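Home | Campus Systems | Known Issues | Closed Tickets | Contact

Closed ticket: Wevell demonstration permit form rejects student groups, route map missing 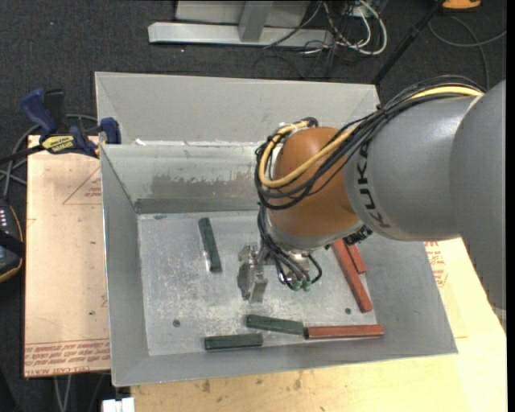
KUKA arm and gray metal bin.

Service: Wevell (event and assembly permits)
Reported by: Jayanthi Palaniappan, Student Assembly Office, Horkby campus
Priority: High
Status: Closed, with one follow-up open

Reported problem

Student groups applying to hold a march or rally on the main quad get as far as the attendance page and are returned to the start with the message "Organizer not eligible." Groups affected include the graduate workers' union and two residence hall councils. All are registered and in good standing. Staff can submit the same form without trouble.

A second problem was reported in the same call. On permits that do go through, the route map is blank in the copy sent to campus police.

Steps to reproduce

Log in as a student with the organizer role. Choose "Demonstration or march." Enter 1,000 as expected attendance. Press Continue. The form resets and the text in the purpose field is lost.

With 900 entered, the form continues normally.

Log

Entry 1. Confirmed on the Horkby test account. Not confirmed on Flellberg campus, which runs the older form.

Entry 2. Cleared the eligibility cache. No change.

Entry 3. Compared role tables. The organizer role is identical on both campuses. Eligibility is not the fault, and the error text is misleading.

Entry 4. Tested attendance values. Every value without a comma passes, including 1000. Every value with a comma fails. The form inserts the comma itself when a student tabs out of the field. Staff accounts use the plain field, so they never see it.

Entry 5. The comma arrives at the Thampi rules service as text. Thampi cannot compare it with the large event limit and returns a general refusal. Wevell shows any general refusal as "Organizer not eligible."

Entry 6. Stripped the comma before the value is sent. Retested with student and staff accounts. Both pass.

Entry 7. Blank map traced to the PDF job, which was asking for map tiles with an expired key. Key replaced. Maps print on new permits. Permits issued earlier in July have to be reissued by hand from the admin screen.

Resolution

Comma fix is live at Horkby. Map key renewed on both campuses. The Assembly Office has the list of refused applications and will reopen them with their original submission times, so that no group loses its place for the quad.

Follow-up

Replace the "Organizer not eligible" text with a separate message for rules service errors. Keep the purpose field when the form resets. Assigned to the Wevell forms queue.

Comments (3)

gradunion_web: Ours was refused twice and we were told to check our registration, which was fine. Is the reopening automatic or do we need to reply to the email?

J. Palaniappan: No reply needed. You will get a new notice when the application is reopened. Please check the route before you confirm it.

hallcouncil6: Map shows up now. The street names are very small when printed on letter paper.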